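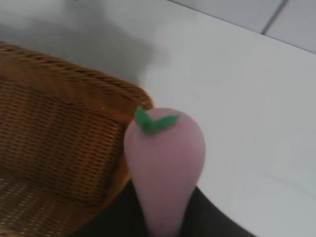
Filed under: Hobby Arms > Grippers & Hands

Workshop > Robots at Home > Ask the Bench

Soft toys keep slipping when my arm lifts them

Atieno Massawe
So I've been building an arm at home on a Vurunel controller, and the job I gave it is moving a toy radish into a wicker basket. Hard blocks are fine! The radish is a pain (it tapers, so the fingers slide toward the thin end). I've got almost 3,000 tries logged and I'm still fiddling with the grip force. 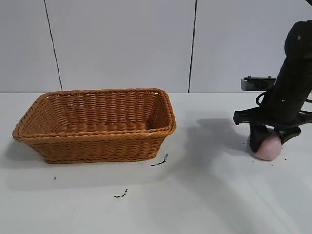 Should I just close the fingers harder? Try padding first, because extra force on a tapered shape mostly squirts it out the narrow side.

Thanks in advance, I'd love to have this sorted before June.

Tumaini Kinyua
I had the same thing with my Grinard build. Thin rubber on both fingers, then slow the last bit of the close way down. Also check your approach height over the basket, mine kept snagging the rim until I raised it a little. I taped the rubber on for a week before gluing it, and I'm glad I did, I moved it 2 times.

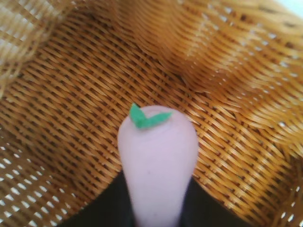 Urnska wrote: bike tube works and costs nothing. Cut it wider than the finger and wrap it.

Comments

Mwaipopo: what servo is this? mine get hot if they hold anything for long

Atieno Massawe: ordered rubber, will try the slow close tonight!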